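## Arm cell: bench power and monthly upkeep

Most stoppages on a bench cell come from the supply side. Check power before you open anything on the arm.

**Power strip**

- Feed the cell accessories from one strip and nothing else from that strip.
- Put the adapter in a middle socket. An adapter at the end tends to get knocked when the table is cleared.
- Coil spare cable loosely and hold it with a strap. Tight coils warm up under load.
- Unplug the strip at the wall before moving any adapter. A strip switch, if fitted, is no substitute.

**Hand and wrist**

Park the arm, press the stop and wait for the display to settle. Wipe the finger segments with a barely damp cloth, then a dry one. Flex each finger by hand through its travel and feel for grit. Check the wrist ring for play by holding the forearm still and rocking the hand. Any click means the screws want attention. Ours are tightened in a cross pattern, a little at a time, and the hand is re-zeroed afterward – skip that and every grasp lands short.

Small parts go on a plate or in a bag before the arm is powered up again. A capacitor that rolls under the felt will throw off the next height check. 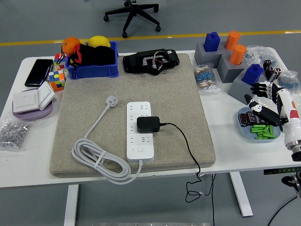

**How often should the wrist be re-zeroed?**

After every 900 cycles, and again any time the hand has been off. A re-zero takes nearly 29 minutes with the warm-up included.

**Ribbon connectors**

Power off first. Touch bare grounded metal, then lift the latch on both sides and draw the ribbon straight out by its stiffener. Never pull on the colored strands. If the contacts look dull, use a dry lint-free swab. Reseat with the latch fully open and close it evenly – a ribbon that sits at an angle will pass a quick test and fail when the arm speeds up.

**Table and mat**

Keep the mat flat and square to the table. Vacuum it with the brush head in the direction of the nap. Replace it when the surface starts to pill. Cords that drop over the edge should be clear of feet and chair casters before a run.

**Log**

Write down the cycle count, the work done and your initials. The last wrist service was at 2582 cycles, in May, by Thodoris Drakos. Spare latches are in the Plornow drawer.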